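Keeping the desk in order: pens, paper and small things

Vumelness home pages - Tips for the house and the workshop

I have worked at the same desk for many years, first in Drunen and now in a smaller flat where the desk must also serve for sewing, for school papers and sometimes for dinner. In this time I collected some habits which make the desk easier to use. None of them is expensive. Please take the ones which suit you and leave the others.

Begin with the surface

Take everything off the desk. I mean everything, also the lamp and the calendar. Put it on the bed or on the floor, on an old sheet. Wipe the table with a cloth that is only a little damp, with one drop of dish soap, and then again with a dry one. Coffee rings on a painted top come off with baking soda and water mixed to a thick paste, but try it first in a corner that is hidden. On oiled wood do not use it at all.

While the surface dries, look at the things on the sheet. Return only what you used in the last two weeks. The remaining things go in a box with the lid closed, and the box goes under the desk. When I did this the first time, I went back to the box for the stapler and for the small calculator, and for nothing more. In April I gave the rest away.

Paper

Paper is the hardest part for me. I tried trays with three levels, and the lowest level became a place where letters went to sleep. Now I keep one tray. When it is full to the edge I must empty it the same evening, even if I am tired.

Bills go in a folder that stands upright, with the newest in front. Instructions for machines go in a plastic sleeve, taped inside the cupboard where the machine is standing. My neighbor Palesa Swanepoel writes the date of purchase on the first page with a thick marker, and I have copied this from her. It has helped me with a guarantee for a kettle.

Receipts fade. If you need to keep one, make a copy of it the same week, or write the amount and the shop on the back with a ballpoint. Do not put them in the sunny window, and do not keep them in a soft vinyl sleeve, which can take the print away completely.

Cables

A bulldog clip on the edge of the table holds a charging cable very well. Pass the thin end through the metal loops and it will not slide to the floor when you unplug the telephone. For a thick cable you need the 50 mm clip, the smaller ones do not open wide enough for a table top.

Label both ends of every cable. I use masking tape folded over like a small flag. It does not look elegant, but when you are lying under the desk with a flashlight in the mouth you will be glad for it.

The extension block should not lie on the floor where the mop comes. Mine is screwed under the table top at the back, with 40 mm between the block and the wall so that the plugs have room to bend. Measure the thickness of your table top before you choose the screws! I did not measure, and there is now a small hill in the wood near my left elbow.

Drawers

Shallow drawers want dividers and deep drawers want boxes. For dividers I cut cereal cartons into strips, as high as the drawer minus one finger, and make slots in them so they cross. They last for a year or so and then I make new ones.

Small things such as pins, erasers and spare keys like to travel to the back. Put a piece of non-slip mat under the dividers. The kind sold for kitchen shelves is good, and you can wash it in the sink with the hand.

If a wooden drawer sticks, rub the runners with a candle end. Soap also works, but in a damp room it becomes gummy. Pull the drawer out fully, clean away the old dust with a dry brush, rub the wax, push the drawer in and out several times and wipe off what is too much.

Scissors and knives

Scissors for paper and scissors for cloth must never change places. I tie a ribbon on the cloth pair. Glue from tape on the blades can be removed with cooking oil on a piece of kitchen paper; wait five minutes, wipe, then wash with soap and dry well.

A cutting knife should always go back with the blade pulled in. Old blades I collect in an empty mint tin closed with tape, and on the tin is written what is inside, so the person who takes the garbage is not hurt.

Pens and the pen cup

A pen cup is best cleaned when you have already decided which pens will return to it. Pour them all out and try each one on scrap paper, a few circles and a line. If a ballpoint does not write, roll its tip on a rubber sole or on an eraser, and give it one more chance. After that it goes out. For daily work I keep two blue, one black and a pencil.

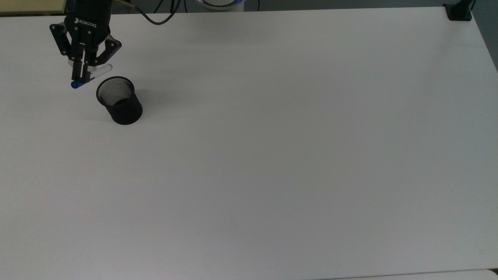
Mesh cups gather more dust than closed ones, in the wall and also in the bottom, and the dust sticks when there is ink in it. Once the cup is empty, as with the black mesh one in the photo, you can look straight down to the inner wall and brush it with an old toothbrush, first from inside and then from outside. Wash it in warm water with a little soap, shake it strongly, and leave it upside down on a towel until the metal is fully dry - otherwise you can get rust at the bottom seam. A clear barrel like that of the pen with the blue cap is practical too, for you can check the ink without opening anything. Put the cap on until it clicks before the pen goes back, and put capped ballpoints in with the cap up, so you can see the color from your chair.

Gel pens and felt pens I do not keep in the cup. Felt pens with two tips should lie flat, so that the ink comes to both ends. Mine are in a shallow tin that had tea in it.

Ink on the table top: on glass or a hard coated surface, use rubbing alcohol on a cotton ball and dab from the outside of the stain to the middle, so that it does not grow. On varnish, be careful, because alcohol can make it dull. There I use only white toothpaste on a soft cloth, with little pressure, and I accept if a shadow remains.

If the cup slides or scratches, glue a circle of felt under it. Draw around the cup with chalk, cut the felt 2 mm inside of the line and use a thin layer of glue. Let it dry for one night with a book on top.

The evening round

Before I turn off the lamp I do a short round. The pens go into the cup, the paper goes into the tray, the glass goes to the kitchen and I push in the chair. It takes 3 minutes when the day was normal. When I have been sewing it takes longer, and I go over the floor with a magnet for the pins.

Questions from readers

Wian Nel wrote to ask how to remove old labels from glass jars that he wants to use for paper clips. Soak the jar in hot water with dish soap for half an hour, pull the paper off, and rub the remaining glue with oil and baking soda in equal parts. Then wash once more. For lids that smell of pickles, leave them outdoors in the sun for a few days, with the inner side up.

Another reader asked what to do with a desk that moves when one writes. Look first at the floor, which is often the guilty one. Turn the desk a quarter and try again. If it still moves, tighten all the screws, and only then put cork under the short leg. A slice from a wine cork is good, cut with a sharp bread knife and sanded until the height is right.

Page last changed 14th March. Next I will write about the sewing box and how to keep thread from tangling.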